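Reference > Technology > Automation > Household and shop-floor robots
By Josiane Huet – Updated August
3 comments – 51 shares

Chore automation

Chore automation is the use of machines to do everyday manual work in homes, stores and small workshops. Typical jobs include folding laundry, clearing dishes, stocking shelves and packing goods. Single-purpose machines such as dishwashers have done part of this work for decades. General-purpose robots that can move from one chore to another are still mostly in testing.

State of the field

Floor cleaning is the most settled area. The machine stays on one surface and rarely has to pick anything up. Laundry is harder. A shirt changes shape each time it is lifted, and a robot may need several tries to find a sleeve or a collar. Trials at Sostiria, a garment wholesaler, used a two-armed machine called the Rey to fold plain T-shirts. It handled 50 shirts in a shift, while a trained worker at the same table folded 600. The company kept the robot on sorting work and gave the folding back to staff.

Kitchen work has had mixed results. The Natatik arm can load a rack with plates of one size but stops when cups and bowls are stacked together.

Packing and unpacking

Boxes with flat, rigid sides are well understood, and many warehouses move them by machine. Loose goods are another matter. Bubble wrap bends under a gripper and hides the shape of what is inside, and its shine can confuse depth cameras. Open flaps also get in the way of the arm.

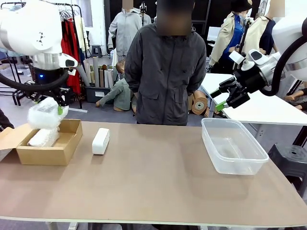
Two arms help when one must steady a box as the other lifts, but they have to be planned together so that they do not collide. Clear plastic bins add a further problem – many sensors see through the walls and misjudge where the rim is. Hui-mei Man, who studied packing stations for the Revell survey, found that most delays came from a second or third attempt at the same grasp.

Cost and supervision

Most machines now in use need a person close by to clear jams and restart tasks. For a small shop this often cancels the savings in labor. Homes are harder still, as furniture moves and no two kitchens are laid out alike.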